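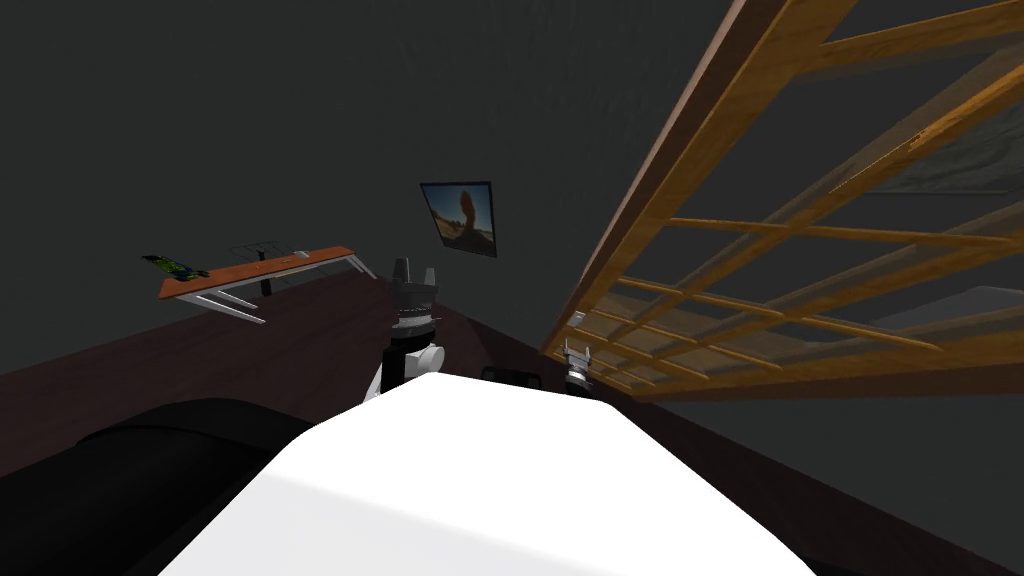
Paraskevi wants to know who will sign the shift sheet when the robot does the sorting on the small table, and she is right to ask it before August and not after. The sheet has one line for the person and no line for a machine. I said I would write down what we know until now.

Jun 28, 2022

Simulated room, two-arm model, small table with the wire rack on top. I kept the wall picture with the rock pillar and the wooden lattice, as Damian asked for things in the background that are not important to the task. The room is still quite dark. I will try more light when the other points are closed.

Plan for the week: 2,000 runs, in blocks of 25. After each block somebody looks at the failed ones and writes a short reason. Please use normal words for this. "Error in phase 2" does not help the people at Vevholm, who will have to read it.

Talked with Grabner on the phone about the Vevholm site. At present 6 people work in the sorting area. The management says all of them stay, but the work will be different: less lifting, more checking, and one person per shift has to restart the arms when they stop. This last task has no name yet and no pay grade. Paraskevi says that a task without a grade is always given to the youngest one. I have seen the same at Momel, where the restart button became the job of the apprentice and he could not leave the area for lunch.

Questions I could not answer today:

- How long may a person wait for the arms before they do the piece by hand? The Momel rule was up to 2 minutes, and people found it too long.
- Does hand work during a stop count in the daily number of the person, or of the cell?
- Who teaches the night shift? The Michailidis manual is only for the day lead.

Changed the rest pose of the arms in the config, old values are in the comment. Paraskevi, please check if you agree with it before the first block starts.

To do: send Damian the draft of the new shift sheet with a second line for "cell stopped, reason". Ask Ilport for the layout drawing again, the one I have is missing the door.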